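Subject: Re: [smallkitchens] where does the tea go??
From: Teun Michiels
To: the smallkitchens list

Hi all,

Quoting the whole thing because I know half of you delete as you go (I do too):

> I have one stretch of counter, one drawer that isn't
> full of knives, and a dish rack I can't seem to give up.
> My sister says get rid of the rack and dry everything
> by hand. My tea lives on top of the toaster oven, where
> it gets warm, and everything else lives on top of the
> tea. Has anyone got this down to something that works?
> I'm not buying another cart. I've had two carts.
> - Nkuna

Nkuna, get the tea off the toaster oven tonight! Warm tea goes flat and papery and then you start blaming the brand. I did that for a whole winter with a box of Prillex green I'd been given, told everybody it tasted like a cereal carton, and then a fresh box kept in a drawer was perfectly fine. I owe those people an apology, or I would if they were people I'd ever met.

I've been through four layouts in this kitchen, mostly late at night when I should have been doing something else. The first had everything on hooks (pretty, and greasy by March). The second was the cart phase, and I see I'm in good company there. The third was a shelf across the window, which my basil loved, but I had to reach over the basil for every single mug. The fourth is the one I'm keeping, and it's very plain: a wooden drawer on the left, the toaster oven tucked in behind it, and the plates upright in the rack over on the right, with brown tabletop in between for chopping and making a mess.

The drawer is what sold me on it. I used to have bags, tins, string and takeout menus all in together, and then one evening I tipped the lot onto the table and only let the tea back in. One little green box in a drawer looks ridiculous for a day or so and after that you get very fond of it. You open the drawer, the tea is there, you close the drawer. My tote bag hangs around near the toaster oven, which I know some of you will have opinions on, but it's up out of the way and I like being able to grab it on the way out.

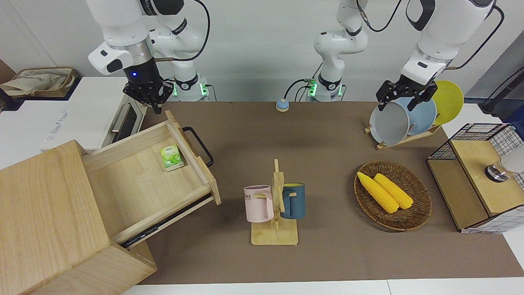 **On the rack question**

Please don't let your sister take your rack! I tried life without one for 30 days, back when Skotero (the list member, not the cat) was running that bare counter challenge, and all I got out of it was a pile of damp towels and plates stacked while they were still wet. Put the rack at the opposite end from the drawer and it stops being in the way. Mine holds plates on edge and not much else. Pots get wiped and put away right then, or I'll leave them till breakfast.

Measure before you move anything, by the way. My counter run is 60 inches and I was sure the rack would eat half of it, but it takes 16 if I turn it the short way. I'd had it the long way for years for no reason I can remember.

One more thing on drawers: if yours has a handle that sticks out, check that you can walk past with it open. I've caught a sweater on mine more than once, and the last time I was carrying soup.

So, Nkuna, what's in the other drawer? You said knives, but a whole drawer of knives? I'd love a list. And does anybody still have the Brirketti drawer liner pattern that went around a while back? I printed it and then cut out the wrong side.

Cheers from a fairly tidy counter,
Teun

Comments (4)

skotero
For the record the cat would also have failed the bare counter challenge. I kept my rack too, I just hid it in the bathtub when I took my photos.

marge_in_the_pantry
Short way round! I just went and turned mine and I can fit the bread board next to it now. Thank you Teun.

Nkuna
Tea is off the toaster oven. The knives are my grandfather's, he had a deli. List to follow when I'm brave enough to open it.

drawerful
I have the liner pattern somewhere in my 4000 unread emails, will dig it out this evening and send it to the list.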